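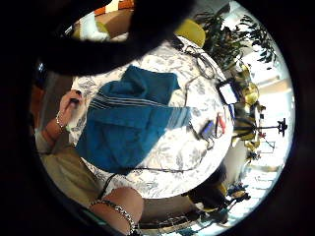

Seit ich in Zovuvberg wohne, fahre ich sonntags schwimmen. Klingt sportlich, ist es aber nur halb, denn 5 Bahnen später sitze ich meistens schon wieder am Beckenrand und gucke den anderen zu. Unser Freibad liegt oben am Hang, man nimmt den 607er bis zur Endstation und läuft dann noch ein Stück durch den Wald (bergauf, mit Badetasche, ich sag nur: Flipflops waren ein Fehler).

Im Juni ist es dort am schönsten! Morgens um acht ist kaum jemand da, das Wasser ist so kalt, dass ich beim Reingehen jedes Mal laut fluche, und am Kiosk gibt es schon Kaffee. Pommes leider erst ab elf, darüber habe ich mich schon oft genug aufgeregt.

Was ich inzwischen immer einpacke: zwei Handtücher. Eins zum Abtrocknen, eins zum Draufliegen, das habe ich nach dem letzten Sommer endlich kapiert. Die dicken flauschigen bleiben zu Hause, die kriegt man ja nie wieder trocken. Und Weichspüler kommt bei mir auch nicht mehr dran, seitdem saugen sie wieder richtig.

Nächsten Sonntag will ich mal das Bad in Perrin ausprobieren, die haben dort einen Sprungturm. Ob ich springe, weiß ich noch nicht.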